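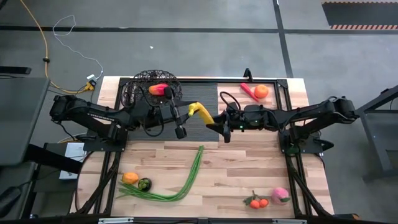

Delyth Garrod

I've had vinegar on the brain for weeks now, so this month's item is going to be all about it, and if you only came for the oil offers you'll find those further down the newsletter.

It started when we did the stock check at Vestoleo and found we had 628 bottles of vinegar on the shelves and in the back. I'd have guessed half that! We sold 289 bottles over the whole of last October, which was our best month by a mile, and most of those were the same thick balsamic that everybody buys. Lovely stuff, but there are other bottles sitting right next to it getting dusty, and I'd like to find them some homes.

First up is the sherry vinegar. If you've never tried it, it's brown, nutty and a good bit sharper than you expect from the smell. I put a teaspoon in lentil soup just before it goes to the table, and I put more than that on fried mushrooms. Ours has had 18 months in the barrel. You can get much older ones, and they're gorgeous, but I wouldn't cook with them at that price.

Then there's the cider vinegar from Tivcombe, which comes in cloudy and clear. People always ask me which is better and I really can't taste much between them in a dressing. For pickling I use the clear – the jars look nicer. The cloudy one may have some floaty bits at the bottom (that's the mother, it's harmless, give it a shake or leave it be).
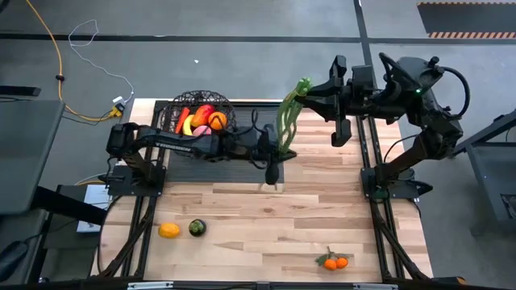
A plain vinaigrette is still the best way I know of getting to know a new bottle. Three spoons of oil to one of vinegar is the usual rule, though I go nearer two to one with rice vinegar as it's so mild. Salt goes into the vinegar first and gets a stir, then the oil. For trying it out you want something green and leafy, like the vegetable held up over the butcher-block table in the picture, torn into big pieces and dressed at the last minute. Dip one leaf, eat it, then decide whether it wants more salt before you tip the lot in. I nearly always find it does.

The other new arrival is the Pongsiri coconut vinegar, and I'm a bit in love with it. It's cloudy white with a soft, slightly yeasty smell, and it wakes up a cucumber salad like nothing else. Chopped chilli, a pinch of sugar, a splash of that, and leave it in the fridge while you cook the rest of your tea. We've only got 12 bottles to begin with, so do shout if you'd like one put by.

A quick word on keeping it all. Vinegar is very forgiving, but it doesn't like a sunny windowsill any more than oil does, so find it a cupboard and screw the lid on properly.

I'll have the sherry and the coconut open for tasting at our Horby shop all this month, with bread and a big bowl of leaves. Bring your empties if you're on the refill scheme!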